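Reseating the processor in the spare Dell tower

The older of my two Dell towers had been shutting down under load, usually 12 minutes or so into a long compile. The fan was spinning and the event log had nothing useful in it. I suspected the thermal paste, which had never been replaced, and set aside Tuesday evening to redo it.

Before opening the case I shut down, switched off at the wall, pulled the cord and held the power button in for a few seconds. I work with the tower on its side. The socket faces up that way, and a processor can be lowered straight down instead of being held against a vertical board with one hand.

The cooler comes off first. Old paste can grip hard enough to pull the chip with it, so run the machine for a few minutes beforehand and twist the cooler slightly before lifting. Loosen the screws in a cross pattern, a couple of turns each. Then release the retention lever by pushing it down and out from under its tab, let it rise under control, and swing the frame open.

Lift the chip by its edges only. Set it down somewhere it can't slide and won't be knocked. A bare bench is a poor choice. 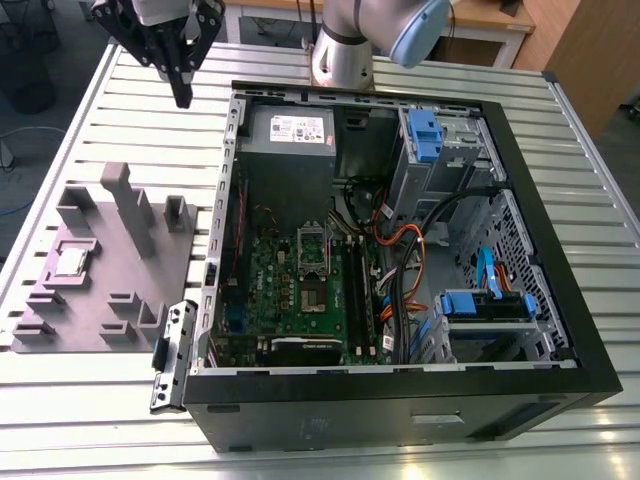
Socket open, lever and frame up. The processor is in its recess to the left of the case.

The contacts in the socket are the part to worry about. They bend easily and are tedious to straighten, and a single bad one can cost you a memory channel or the whole board. I checked mine with a flashlight held low, from two directions, looking for any break in the pattern of reflections. I found none. Don't wipe the grid or blow on it.

I cleaned the heat spreader with isopropyl alcohol and a coffee filter, which sheds less than a paper towel. The old paste had gone chalky in the middle and came away in flakes. The new paste is Narnero, bought in a small syringe from Moltside. I have no strong opinion on it. A pea-sized dot is enough for a chip this size.

Refitting is the same procedure backwards. Match the notches and the corner triangle, lower the chip without sliding it, close the frame, and bring the lever down. The lever takes more force than feels reasonable. If the chip rocks before the frame closes, it is not seated.

While the case was open I also checked that the data cables were firm at both ends and kept the power leads clear of the fan.

It booted first time. I ran the same compile job, all 337 targets, and it finished without a shutdown. Fan speed settled around 2000 rpm, noticeably lower than before. I'll leave it on the long jobs until the end of September and check the log again then.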